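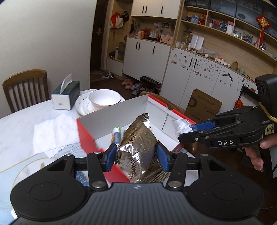 Section 3. Setting up the tea station (staff kitchen, Lasholm building)

For whoever opens up. Takes ten minutes if the boiler was left on standby, longer if not. Read the cautions first, please, people keep skipping them.

3.1 Filling and switching on

1. Check the tap under the sink is open. Lever in line with the pipe = open.
2. Lift the boiler lid, look at the scale line. If there's white crust above it, stop and go to 3.4.
3. Lid down. Press until it clicks.
4. Wall switch on, then the front button. Green light flashes while it fills.
5. Wait for steady green. Don't draw water before that, it trips the fill sensor and you start agian.

CAUTION: spout is hot even when the light is off. Use the handle.

CAUTION: never top up from a jug through the lid while the power's on.

Note: if the light goes red straight away, it's nearly always the tap. Check step 1 before ringing anyone.

3.2 Tea drawer

Single-serve packets on the left, loose leaf in tins on the right, bags in the middle. Keep it like that. Lasholm get their tea through Posach, order form is inside the cupboard door.

1. Open one box of each kind at a time. Finish it before starting the next.
2. Sealed foil packets can stay in their box. Once torn, use the whole lot or bin it. No half packets folded over with a peg.
3. Loose leaf: dry spoon only. Lid back on at once.
4. Write the opening month on the tin lid in pencil. Anything marked July or earlier, smell it, and if it smells of nothing chuck it.

Note: keep all tea away from the coffee shelf. It picks up the smell within days.

3.3 Brewing

Black tea, big pot: boiling water, five minutes, lid on. Green and oolong in the small pots. Let the water stand in the jug a few minutes first, otherwise it comes out bitter and we get complaints.

For small pots:

1. Warm the pot, tip the water away.
2. One packet per pot.
3. Fill to the 600 ml mark. The pot holds more than that but it dribbles.
4. Two minutes. Pour all of it out, don't leave it sitting on the leaves.
5. Same leaves can go again, add a minute each time. 3 brews is the limit for the meeting rooms, after that it's for your own mug.

CAUTION: glass pots don't go on the hotplate. Not even on low.

3.4 Descaling

Do it at the end of the day, never before opening.

1. Power off at the wall. Leave to cool, an hour at least.
2. Drain through the bottom valve into the bucket.
3. One sachet of Flenddale descaler in warm water, pour in, leave for 38 minutes. Set the timer.
4. Drain. Rinse twice, full fill each time.
5. Taste a cup of plain water from the second rinse. Sour means rinse again.
6. Sign the sheet on the side of the fridge.

CAUTION: gloves. And keep the descaler sachets in the under-sink cupboard, NOT in the tea drawer.

3.5 Who to ask

Boiler faults: Musa Bashir, ext. 622. Tea orders and broken pots: Ghazal Zarei, same extention, leave a message. Abbasi do the yearly service, don't book them yourself.

Revised Monday, September 21, 2026. Old sheet by the door can come down.

14 shares
2 comments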